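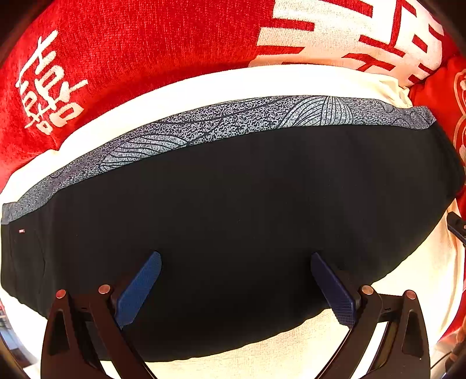

Black cloth with patterned band, between passes. Navness annex, Usedov.

The Warinitz Office for Domestic Records required 500 examples of folding from each household, and the household at Usedov had submitted 70. The operator was reminded of this by letter in November.

The reply was courteous. It stated that the black cloth with the gray band had belonged to the operator's mother, and that each fold was being recorded as she had made it - slowly, and from the left. The household asked for more time.

The Office considered the matter for 14 days. It then amended the requirement for Usedov to read "as many as the operator remembers," and sent a fresh storage card with the notice.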